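July 29, 2021, Witgate, back bench

Finally got round to the plates and pumpkins. I had been meaning to do it since Érica sent her colour list, but the parcel from Boltach only turned up this morning and the first hour went on finding somewhere to put all the packing paper (under the sink for now, please don't throw it out, the big sheets are good ones).

For anyone reading who missed the last meeting: Moura want the autumn table settled well ahead of November, and what they need from us is a plate, a mug and a pair of pumpkins that sit nicely together on a white top. Brinuveck will do the printing once we say yes. Jussara thinks we should have started with the cloth and worked upwards. She may be right, but the cloth hasn't been chosen and I'd like to have something on paper before I go on leave.

I used the glossy white top with the pale grey grid, mostly out of laziness, it was clear and the other one has Raíssa's glue trials all over it. The grid is very handy though. You can put a plate down, take it off, wash it, and get it back more or less where it was without tape. The shine is the trouble. Whatever lamps are on overhead come back at you off the surface, and one bright spot kept landing just behind the plate however I squinted at it. I switched off the row nearest the door and liked it less, everything went flat and the lavender looked plain grey, so back on it went.

Setting out: teal mug to the back left with the handle turned in towards the middle, lavender plate just right of centre. First the plate on its own, then a pumpkin on it and the other pumpkin to the right.

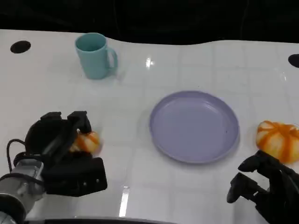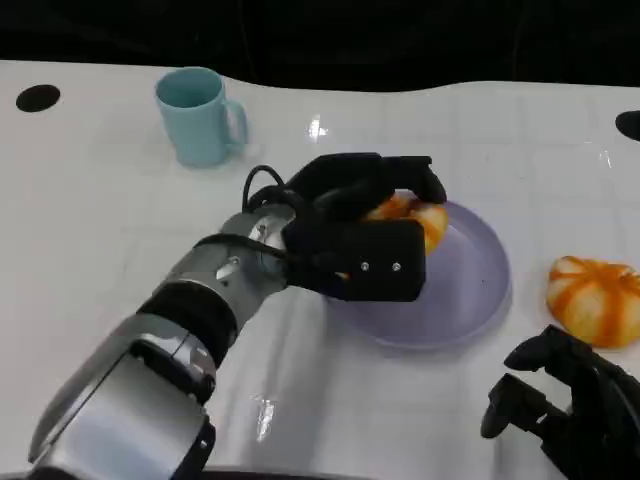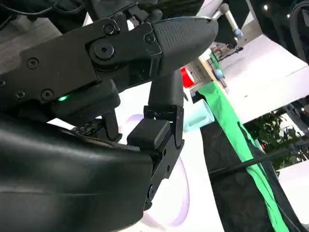 Glossy top. First one: teal mug and the lavender plate with nothing on it. Second: one pumpkin on the plate, the other on its right.

What I think, written down before Vichien comes along and talks me out of it:

The lavender is lovely and I was wrong about it. On Érica's card it looked like something from a hospital, but next to the orange it warms up no end, and on the white it has just enough colour to show where the rim is. The rim catches the light along one side, so even from the far end of the bench you can tell it is a plate and not a mat. I had asked for a darker rim line. I take that back.

The pumpkin with the orange and cream ribs is the right one to go on the plate. It is fussy enough by itself and wants a plain thing under it. With both of them on the plate it looked like a shop window, and there was no room left for anyone's actual food, if it comes to that.

The mug I am less sure of. It's a nice shape, narrowing a little to the foot, and the darker teal inside is a good touch, but teal and lavender and orange all at once is a lot of opinions on one table. Ivone came past with her tea and said she would keep the mug and lose the pumpkins, then went away again, so that's one vote, I suppose. We could try it in cream. There is one left in the November box from last time, if it hasn't been borrowed.

There's a dark speck on the inside of the lavender plate, over to the right. It is tiny. I'll have another look with the magnifier tomorrow and see whether it is a crumb of packing or something in the plate itself, and if it's in the plate I will write to Boltach, nicely. We have 13 more in the parcel that I haven't unwrapped, so if somebody has a quiet half hour, do go through them under the desk lamp and put any with marks in the blue crate.

Also the back edge of that table top is wavy, I'd never noticed until I was trying to line things up with it. Use the grid lines, not the edge.

To do:
Try the cream mug in the same spot.
Ask Moura whether the pumpkins are to be on every plate or only down the middle.
Cloth samples, Jussara.
Return the 6 saucers, wrong order, not ours.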